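Home help board
Search this site Search Go

Posted in August by Irina Manole

Is a tea drawer worth the counter space?

Everyone keeps telling me a bamboo tea organiser will sort out my worktop. I have my doubts. I've got two toasters of one kind or another, a row of jars and canisters, a wooden board, and now a drawer unit for tea on top of all that. Same kitchen in all four:

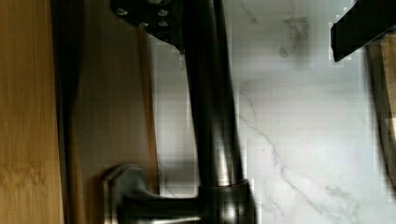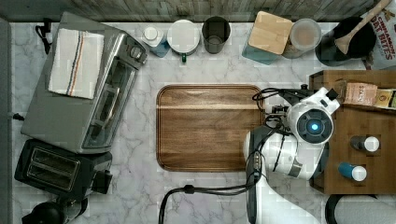
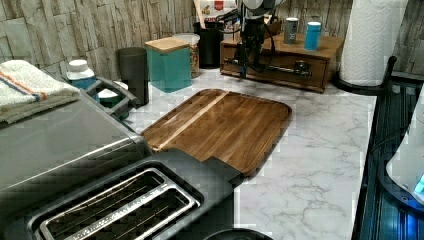
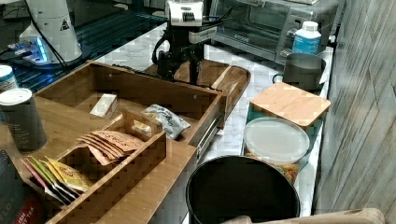

My complaint is that the tea takes up more room than it did in its boxes. I was also told marble-look tops "never mark", and I don't believe that either. What would you get rid of first? I won't buy more storage to fix a storage problem.

Turnstead

One of the toasters. You don't need both, whatever the shops say. I gave away my slot toaster 3 years ago and the oven does toast perfectly well, if slower. Let it cool before you put a tea towel on top, mine got scorched that way.

I'm not sold on tea drawers. Sachets go stale once they're out of the box and you end up with crisp packets and odd bits of rubbish in there. Try putting the whole drawer in a cupboard for 30 days. If you don't go looking for it, you have your answer.

Bouzid

get a bigger kitchen lol

Girix

I'd disagree with Turnstead about the drawer. It's fine if you only keep the teas you drink. I had 200 bags in mine and drank the same three kinds.

As for the worktop, it depends what it's made of. Real marble does mark, from lemon and vinegar mostly, and no spray I've paid for has changed that. Check with whoever fitted it before you try any cleaner on it.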